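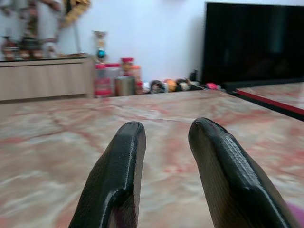
Nimri 3 entra em teste público e facilita a vida de quem usa dois sistemas no mesmo computador

8 de dezembro de 2021

Quem mantém dois sistemas operacionais na mesma máquina ganhou um bom motivo para separar uma horinha no fim de semana. A Itbridge liberou a primeira versão de testes do Nimri 3, a nova geração do seu gerenciador de inicialização, e a lista de novidades é de deixar qualquer fã de dual boot sorrindo: instalação sem pendrive, redimensionamento de partições com o sistema ligado e uma pasta compartilhada que aparece igualzinha dos dois lados.

O download já está aberto no site da empresa, de graça, para quem tiver uma conta na página de testes. São 238 modelos de notebooks e desktops na lista de compatibilidade, entre eles toda a linha Nandden, que até a geração anterior do programa só funcionava com aquela gambiarra de desligar a inicialização segura, instalar tudo e ligar de novo (quem fez sabe o sufoco!).

A mudança que mais chama a atenção é a instalação. No Nimri 2 era preciso gravar uma imagem num pendrive, reiniciar, acertar a tecla do menu da placa-mãe e torcer. Agora o programa roda como um aplicativo comum, dentro do sistema que já está na máquina, baixa o que falta e prepara a partição nova enquanto você continua trabalhando. A reinicialização fica para o final e é uma só. Testamos num Nandden de dois anos atrás, com disco bem cheio, e o processo inteiro correu enquanto respondíamos e-mails – o ventilador reclamou um pouco, mas o computador continuou perfeitamente utilizável.

A tela de escolha também foi refeita. Saiu a lista em letras brancas sobre fundo preto, entrou um menu com ícones grandes, que aceita mouse, teclado e toque, e que lembra qual foi o último sistema usado. Dá para definir um padrão por horário: o sistema do trabalho de manhã, o dos jogos à noite. Parece bobagem, mas depois de alguns dias com isso ligado fica difícil voltar. A interface vem em 11 idiomas, e a tradução para o português do Brasil está caprichada, inclusive nas mensagens de erro, que costumam ser a parte esquecida.

Já a pasta compartilhada usa o Resex, o formato de disco que a própria Itbridge vinha desenvolvendo em separado e que estreia aqui pela primeira vez num produto para o público em geral. A ideia é simples: uma terceira partição, lida e gravada pelos dois sistemas, com permissões e nomes de arquivo preservados. Acentos inclusive! Nos nossos testes, uma pasta de documentos cheia de cedilhas e tis foi e voltou várias vezes sem nenhum nome estragado.

"Sempre me incomodou que as pessoas tivessem que mandar um arquivo para a nuvem só para abri-lo do outro lado do mesmo disco", contou Trygve Lindqvist, que coordena o desenvolvimento do Nimri, em conversa por vídeo com o site. "O Resex começou como um experimento meu para resolver isso em casa. Levou bem mais tempo do que eu imaginava, e fico feliz de finalmente ver gente usando."
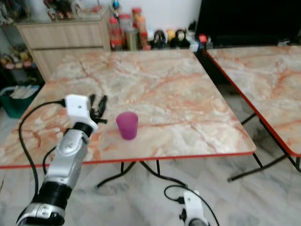
Segundo Lindqvist, a parte mais trabalhosa foi a hibernação. Em versões antigas, se um sistema fosse hibernado e o outro mexesse nos arquivos em comum, a volta podia ser um desastre, com documentos sumidos ou truncados. O Nimri 3 marca a partição compartilhada antes de hibernar e, se o outro sistema for iniciado nesse meio-tempo, abre a pasta somente para leitura e mostra um aviso. Quem quiser gravar precisa primeiro voltar e desligar o sistema hibernado direito. É uma solução conservadora, e ele admite isso sem rodeios, mas prefere um usuário um pouco impaciente a um usuário sem a monografia.

Os requisitos são modestos. O programa ocupa pouco mais que uma foto de celular na partição de inicialização, exige processador de 64 bits e firmware UEFI, e recomenda que a máquina tenha mais de 500 MB livres para os arquivos temporários da instalação, fora, claro, o espaço do segundo sistema. Computadores com BIOS antiga ficaram de fora. Para eles a Itbridge vai manter o Nimri 2 com correções de segurança, sem recursos novos.

Há também uma boa notícia para quem criptografa o disco. A senha pode ser digitada uma única vez, no menu do Nimri, que a repassa ao sistema escolhido. Por enquanto isso só vale quando o sistema está instalado no disco principal; em discos externos a senha continua sendo pedida duas vezes. A equipe diz que está trabalhando no caso, mas não promete nada para a versão final.

Como se trata de uma versão de testes, as arestas existem. A lista de problemas conhecidos publicada junto com o download avisa que o menu pode aparecer em resolução baixa em alguns monitores ultralargos, que o teclado Bluetooth nem sempre é reconhecido na tela de escolha e que o relógio pode ficar com algumas horas de diferença ao trocar de um sistema para o outro. Esse último pegou a gente também. A correção está em Preferências, Hora, Usar horário universal, e leva segundos. Vimos ainda um travamento ao tentar encolher uma partição com o antivírus fazendo varredura; depois de pausar a varredura, funcionou de primeira.

O que mais anima, porém, é a ferramenta de desfazer. Antes de tocar em qualquer coisa, o Nimri 3 guarda um mapa das partições e uma cópia dos arquivos de inicialização originais. Se algo não agradar, o botão Restaurar remove o segundo sistema, devolve o espaço e deixa a inicialização como estava. Fizemos isso duas vezes no nosso Nandden, meio de propósito e meio por teimosia, e nas duas o computador voltou a ligar direto no sistema de antes. Para quem sempre teve vontade de experimentar outro sistema e travou na hora de mexer no disco, é um convite e tanto. Mesmo assim, vale a recomendação de sempre: faça backup do que for importante antes de começar.

A versão final está prevista para fevereiro. Até lá, a Itbridge pretende lançar atualizações frequentes e ampliar a lista de modelos compatíveis com base nos relatórios enviados pelos participantes. O envio é opcional e vem desligado; quem quiser colaborar precisa ativar a opção na primeira execução ou, depois, no menu Ajuda. O uso doméstico seguirá gratuito na versão final, e o preço da licença para empresas ainda não foi divulgado.

Quem já tem o Nimri 2 pode atualizar por cima, sem reinstalar os sistemas. A pasta compartilhada, nesse caso, precisa ser criada à parte, em Discos, Nova área Resex.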